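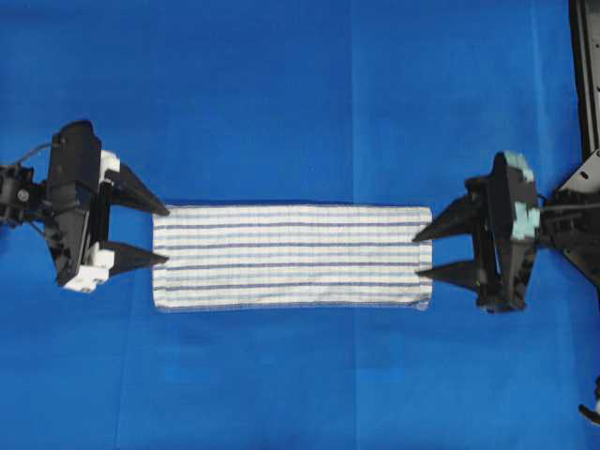

Let the robotics club fold the towels

Every August our school club picks a build for the year, and every August there is a push to choose something with wheels, a scoreboard and a fair bit of crashing. I love the crashing. I have cheered myself hoarse at it. But this year the students voted for laundry, and I want to argue, loudly and to anyone on the regional program who will listen, that laundry should be a competition category of its own.

Think about what a towel asks of a machine. A plastic cube is the same shape when you let go of it as when you picked it up. A towel sags, twists, curls at the corners and hides its own edges. You can't just measure it once and be done! Our striped one has become a bit of a favourite, and the students talk about its hem the way other kids talk about a tricky corner on a racetrack.

Then there are the 2 arms, facing each other across a blue cover, with the towel lying between them. Everything has to be agreed on. Who grabs first, how far apart, how high, when to let go. Our group named the left arm Clorker and the right one Varau, and the arguments over which of them is at fault are some of the best engineering conversations I have heard from teenagers. One student will blame the timing, another will blame the grip, and somebody will go and fold a towel by hand, very slowly, watching their own thumbs. I could watch that all afternoon.

The usual objection is that it's dull for spectators. I'd answer that whoever says so hasn't stood in our room while a set of black fingers closes on a corner. People hold their breath. Parents who came in to hurry someone out to the car end up pulling over a stool.

Cost is the more serious complaint, and I don't want to wave it away. Two arms are dearer than one set of wheels, and plenty of schools can't stretch to it. Sharing would help. We already swap parts and code with the club at Bukberg, and a pair of arms could travel between schools a term at a time. The towels, at least, are cheap, and every family has a few to spare.

What I like most is that the students keep a log of every attempt, good and bad. They call it the Sarantis book, for reasons that were explained to me and that I have forgotten. It stands at 1114 attempts now, and the comments are a joy to read: careful, cranky, sometimes very funny. You can follow a kid learning to change one thing at a time – a habit I didn't pick up until well into my working life.

So give us a category. Put a heap of towels on a table, let the clubs bring whatever they've built, and start the clock. We'll be there, and we'll bring our own stripes.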